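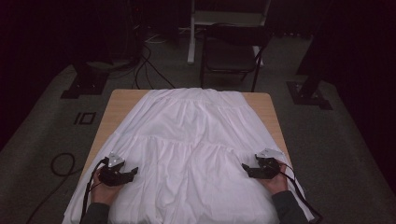

skodstead_sue
Went to the robot open day at the Barros building in Kollville yesterday and I'm still thinking about it! They had maybe the least glamorous demo you could pick, folding clothes, and it was the one I couldn't leave. The piece on the table when I got up close was this white tiered thing with gathers all over it, hanging off the front edge, and you work it with a black gripper in each hand. I own a skirt like that and I can't fold it with my own fingers. Inès Chauvin ran the table and let me have 2 tries. Mine came out as a lump — a proud lump, though.

dhenriques9
I was there too and left kind of annoyed. The flyer said robots. A person squeezing grippers is a person folding laundry the hard way.

skodstead_sue
Inès did explain that part, the robot learns from people doing it first. She said they want 300 good folds of each garment before September.

dhenriques9
Fine, then put that on the flyer. I drove in from Randelitz.

MafaldaC
Ruffles are a mean choice. Why not start with towels?

adelino_s
They did towels last year, 478 of them according to the guy at the door. My kid loved it. Was there a line when you went, Sue?

skodstead_sue
Short one before lunch, long after. Go early and wear sneakers, it's a lot of standing. Does anyone know if they're doing Skodstead next?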